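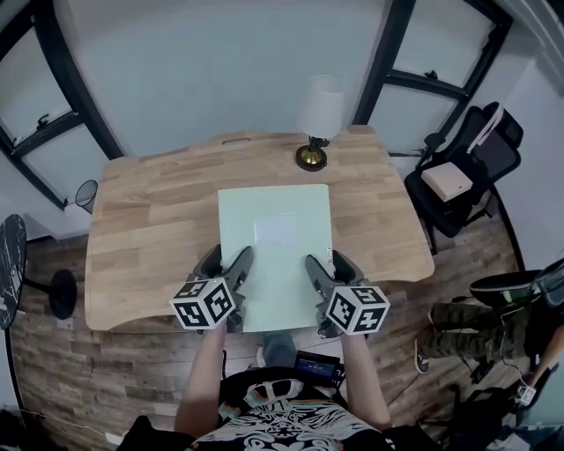
Subject: Re: left gripper stopped closing all the way

Hi Dymphna, hi everyone,

Thank you for writing this up so carefully, and sorry it took me until the evening to get back to you. I wanted to try it on our own pair first.

Dymphna Egan wrote:
> The left one went dead on us again at episode 508. The fingers
> still move by hand but the logged width sits at one value, so
> the last stretch of the session shows it half open the whole
> time. The right one is fine. Aidan swapped the cables and the
> fault stayed on the left. Is it the encoder?

We had very nearly the same thing at Skolska in March, and I spent a whole afternoon blaming the encoder too (poor thing!). Ours was the little connector inside the grip. It works its way loose after a few hundred open-and-close cycles, and the logger just keeps repeating the last number it got, with no warning at all. Lina found it by wiggling the plug while I watched the readout jump about.

So please open the grip before you order anything. If the plug moves under your thumb, push it home and put a dab of hot glue on the side, well away from the pins. Then do 200 slow closes and look at the width plot before you record anything you care about.

I'd also set aside everything after 508, and have a look at the episodes just before it, as ours was dropping out for a second or two well before it froze for good.

Līga has a small script that flags flat stretches in the width log. I'll ask her to post it to the list tonight.

Warmly, and give my best to Aidan,
Niamh Quinlan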